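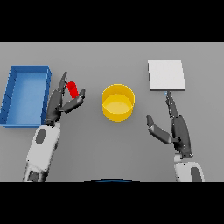

Betancur tabletop simulator: a two-month review, with one nasty bug

I've been using Betancur since August, mostly in the evenings, and I like it more than any other piece of software on my machine right now. It's a simulator for two-armed tabletop work. You get a torso, two arms, a pair of multi-fingered hands and a gray table, and you put things on it and try to get the hands to do something useful. I teach an evening robotics class with Percy Flores and we wanted something students could break without anybody buying a new finger.

Most of this review is praise. A fair chunk of it is about a grip fault that cost us most of a Sunday, so if you only came for that, skip down.

Setup

Easy! The installer did its thing, I picked the two-arm tabletop preset, and I was moving a hand before my tea was ready. Percy had more trouble on his older laptop (he had to turn shadows down) but after that it ran fine. The starter scenes are plain, and I mean that kindly. Our class scene has a blue tray, a little red cylinder, a yellow cup and a white pad, and you can tell them apart at a glance even on a bad projector.

What it's like to use

The hands are the star. You can drive each finger on its own or use the grouped grips, and the grouped grips are good enough that beginners get a pick within the first session. Looking down at the table from the default view, with the forearms coming up from the bottom, feels natural very quickly. I've had students who had never touched a robot leaning toward the screen as if that would help the thumb get round the cylinder.

The replay tool is lovely. Every run is stored, you can scrub it back and forth, and you can turn on a contact readout that lists the force at each fingertip. I would pay for the replay tool alone.

The grip fault

Our standard exercise is called tray-drop. Left hand picks up the red cylinder, carries it over to the blue tray, lets go. The right hand works separately on the other side of the table, over by the pad, and isn't supposed to care what the left one is up to.

Špela Grgić, one of our students, wrote a very tidy script for this and it worked at her desk all week. Then we ran it as a batch of 46 and in 19 of them the left hand let go of the cylinder early. No warning in the log. The run was marked as a success because the script had reached its last line, and the tray was empty.

We blamed Špela's script first (sorry, Špela). Then we blamed the friction setting and wasted an hour making the cylinder absurdly sticky, which only made it cling to the thumb at a silly angle. Walter Quispe finally sat down with the contact readout and noticed that the force on the left thumb fell to zero at the very step when the right hand made contact with the pad. Every bad run had it. When the right hand stayed clear of the pad, the left one held on all the way.

So a contact on one hand was clearing the grip state on the other. We wrote it up with two replays attached and sent it in. Segundo Castaño on the support side answered in 36 hours, confirmed that grouped grips on both hands were sharing a flag, and gave us a workaround: open the hand settings and switch each grip from "grouped" to "independent" before the run starts. A proper fix is promised in the next release. I have not seen it yet.

With the workaround on, we ran the full 46 again and didn't lose a cylinder.

Why I'm making a fuss about it

In a simulator a dropped cylinder is a shrug. But the reason we practice there is that some of these scripts end up on real arms, and a hand that opens when its partner touches something is a hand I don't want above anyone's foot. The quiet "success" bothers me more than the drop. If you use Betancur for anything that will leave the screen, please add your own check at the end that the object is where it should be. Ours is four lines long and Eirlys Lougher has since caught another mistake with it, one that was entirely ours.

Small grumbles

The camera resets whenever you reload a scene. The manual has a good chapter on fingers and almost nothing on wrists. Object names can't have spaces, and you find this out from an error message that mentions neither names nor spaces.

Would I recommend it?

Yes, happily, and I already have, to two other teachers. Set the grips to independent, check your end state, and have fun with it. I'll update this when the new release comes out and we've run tray-drop on it.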